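Home > Questions > Kitchen and table > Baskets and storage

Do shallow woven baskets do anything on a table, or are they just clutter with sides?

Asked by Naomi Kaijage
3 answers

My sister-in-law has decided my kitchen table needs "a landing spot". The table is white, it shows every crumb and every pen mark, and things get left on it: post, keys, half a packet of batteries, the lid of something. Her solution is one of those low rectangular baskets in the orangey-tan woven stuff, put in the middle. She swears by hers. I have seen hers and it is full of dead biros and a birthday candle.

I gave in and got one anyway in July. I've had it on the table for a while now and I'm not convinced. My complaints so far:

It's shallow, so anything taller than an apple looks as if it's trying to escape.

Crumbs go through the weave or get stuck in it, and I can't decide which is worse.

It takes up space that was, before the basket, table.

The listing said "wipe clean", which I take to mean the seller has never tried wiping a basket. It also said "natural look", and I notice that "look" is doing a lot of work there. I think it's plastic. I don't mind plastic but I'd like to know what I'm washing before I put it in the sink.

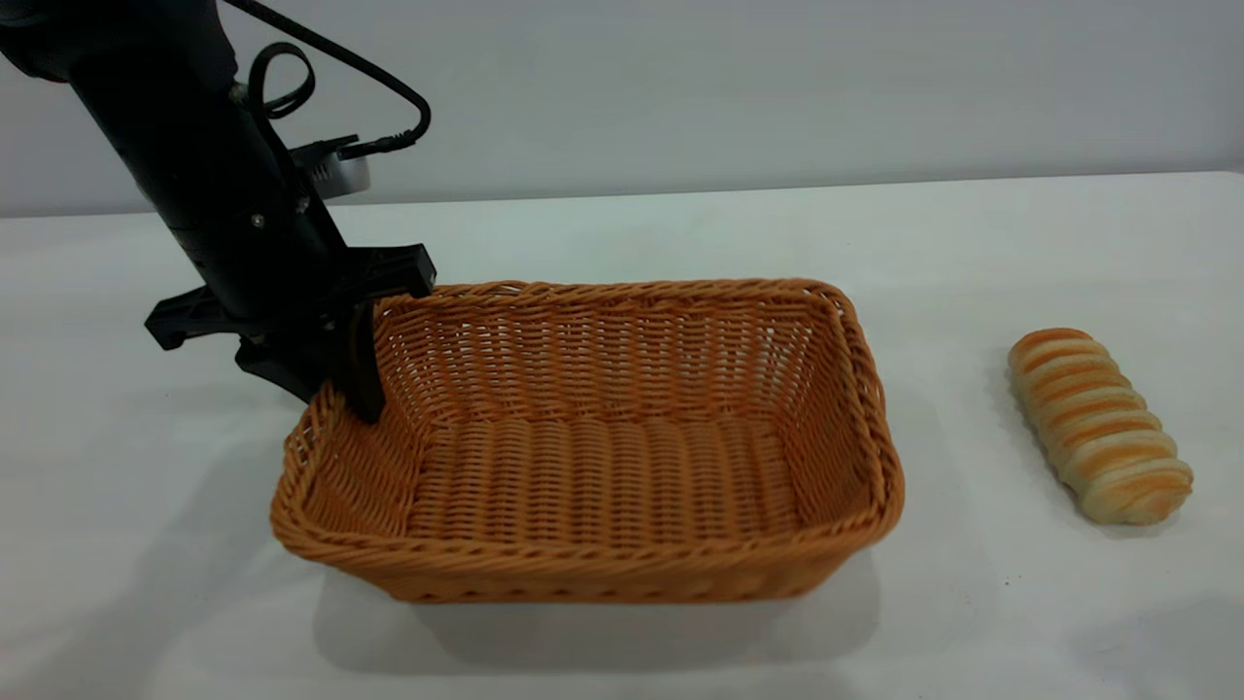 What I'd like to know

1. Is there any way to tell synthetic rattan from the real thing without cutting a bit off?

2. Can I put it in water?

3. Does a basket on a table ever stay useful, or does everyone's end up like my sister-in-law's? Please don't tell me it "brings warmth to the space". It's a kitchen. It has a radiator.

I'm not after buying inserts, labels or a matching set of three.

Answer from Pauline Mapplebeck
Marked as helpful by the person who asked

Taking your numbers in order.

1. Turn it over and look for the ends of the strands, usually tucked in underneath or where the rim is finished off. Real cane or willow varies along its length. You get little hairs, splits, a knot now and then, and the thickness wanders. The synthetic stuff is extruded, so each strand is the same width all the way along, and a cut end looks clean and solid, or sometimes hollow. Run a fingernail across it too. Plastic feels slightly waxy and gives a bit of a squeak. People will tell you to hold a lighter to it. Please don't, it stinks and you'll have a melted basket.

A very even orange-tan colour makes me suspect plastic before I've even picked it up, but I've been wrong about that, as some real ones are dyed or varnished to death. Go by the ends.

2. If it's synthetic, yes. Lukewarm water, drop of washing-up liquid, an old toothbrush for the corners, and work along the strands instead of across them. Rinse it under the tap and stand it on its long side to drain. Look first for a wire frame inside the rim, a lot of them have one. Press the rim with your thumb, and if it's stiff and springs straight back there's probably wire in it. Wire rusts, and the rust comes out through the gaps and marks whatever's underneath, which on a white table you won't thank me for. With a wire one I'd shake it out and use a damp cloth, then dry it with a towel straight away.

If it turns out to be real, keep it out of the sink. Brush attachment on the hoover, then a barely damp cloth.

I would ignore "wipe clean" on any listing. I had a Stamberg one that said it and the cloth snagged every time.

3. Mine has lasted as a useful object because it holds one kind of thing, and that thing is bread rolls. When there aren't any rolls it goes on top of the cupboard. I know that isn't what your sister-in-law means. I don't believe in the landing spot either. If you give post somewhere to lie down it will lie down there until Christmas.

For the crumbs, cut a bit of baking paper to the size of the floor of the basket. You said no inserts, but this costs nothing and you can chuck it.

Comment from Naomi Kaijage

Checked the ends, they're all the same and very smooth, so plastic. Can't tell about the wire. The rim is stiff-ish? I'll do the damp cloth and stay on the safe side.

Answer from Rutilio Palacios

I would question the middle of the table. Everybody puts them there and it's the worst place, you have to lift it to wipe and lift it to eat. Ours lives at the end against the wall and takes keys, glasses and the one phone charger. It gets tipped out when it's full. I don't have a system beyond that and I don't trust people who do.

Depth matters more than they let on in the shops. A shallow one is better for rubbish control, if anything, you can see what's in it. My wife bought a deep one from Ballano and we lost a library card in it for 20 weeks.

I'd leave the paper liner. It goes soft and then you have a basket with wet paper in it.

Comment from Pauline Mapplebeck

It only goes soft if you leave it in for a month, Rutilio. Change it.

Answer from Awuor Mussa

Just get a tray. Wipes in two seconds. I've got a Dritell one, 33 cm, no holes for anything to fall through.

Comment from Jabari Were

She asked about the basket she has already bought. Also a tray with post on it is a pile with a rim.

Comment from Awuor Mussa

So is a basket.

Comment from Naomi Kaijage

Update for anyone who finds this. Damp cloth worked on the flat parts. The corners needed the toothbrush and I got a surprising quantity of toast out of the weave. I've moved it to the end of the table as suggested, and I'm trying it with just fruit, no post allowed. Clementines fit. A pineapple does not. My sister-in-law says fruit is "not really what it's for". I've asked her what it is for and am waiting to hear.

I still think it's clutter with sides but I'll give it until the clementines run out.

Related questions
How do I get candle wax out of a wicker basket?
Real willow or paper rope: does it matter for a log basket?
Pen marks on a white table, tried everything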